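Subject: Re: [andora-facilities] Adhesive hooks for bin liners, second floor
Date: 10 June 2022

The liner station by the baseboard is set up the way I proposed last month, with one hook, one liner hung by the neck, and the bucket on the floor under it.
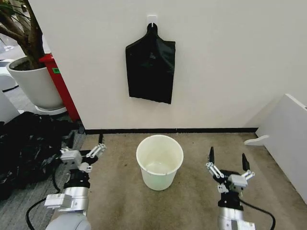 Replies to the points raised on the list follow inline.

> The hooks we used at Kushnir came off the wall within a few weeks. They
> were the same small white adhesive type. The paint came off with two of
> them and we had to patch. Before we buy a box of these for the whole
> floor, can someone confirm what load they are supposed to carry?

The packet for the Flonanar hooks gives 593 grams per hook on smooth painted wall. One empty liner is well under that. The rating does not apply to textured paint or to vinyl wall covering, so the corridor by the elevators is excluded. We will use the freestanding rack there.

On the paint: the Kushnir walls had been painted shortly before the hooks went up, as far as I can tell from the old thread. The Flonanar sheet asks for 15 days of cure time after painting. Our walls are long past that. To remove a hook, pull the tab straight down along the wall, slowly. Do not pull it outward. If the tab breaks, warm the hook with a hair dryer and work a length of dental floss behind it.

Mounting procedure as I did it:

1. Wipe the spot with rubbing alcohol and let it dry. Do not use the all-purpose spray, it leaves a film.
2. Press the strip to the wall for 30 seconds.
3. Slide the hook on and leave it with nothing on it for 90 minutes.
4. Hang one liner only.

Item 4 is where I expect problems. People will want to hang a stack. The stock should stay in a pile on the floor or in the closet, and the hook gets a single liner at a time. A full bag must never go on the hook, not even for a minute while the bucket is being changed.

> Why hang the liner at all? It could just sit folded in the bucket.

We tried that in the copy room. A folded liner in the bottom of the bucket gets trash thrown on top of it, and then the person emptying it has to pick through the trash to find the liner. With the liner on the wall, the bucket can be lifted out, rinsed and put back without moving anything else. It is also easy to check from the door whether a spare is up.

> What size are the liners? The ones in the closet are far too big for the
> white buckets.

The closet has two sizes and the boxes are badly marked. The Drallero box with the torn lid holds the 26 inch liners, and those are the ones to use. They fold over the rim with enough left to tie. The larger ones are for the wheeled bins in the loading area and should stay there. I have written the size on the end of each box with a marker.

Hanging: gather the liner at the neck and loop that part over the hook. Do not punch the hook through the plastic. It tears when you take the liner down, and the tear runs.

> The carpet under that spot is already stained. Are we going to do
> something about it or put a mat down?

The carpet cleaning is on the schedule for July. I would hold off on a mat until then. A rubber-backed mat on a carpet that has not been cleaned tends to set the stains, and some backings discolor beige carpet on their own. After the cleaning I suggest a hard plastic tray, slightly wider than the bucket – a boot tray would do. If anyone has one to spare, leave it in the closet.

Until then, please empty liquids into the sink. Coffee should not go in the bucket, lined or unlined.

Still open:

- Whether to put a second station at the far end, near the printers. I have hooks for it but no bucket.
- Hook height. Mine is at a height I can reach comfortably, but a few people have asked for it lower. Moving it costs one new strip, so say so before I put up the rest.
- The freestanding rack for the elevator corridor. The Andora stockroom has one listed, condition unknown.

I will order the second box of hooks once the height is settled. Please reply on the list and not to me directly.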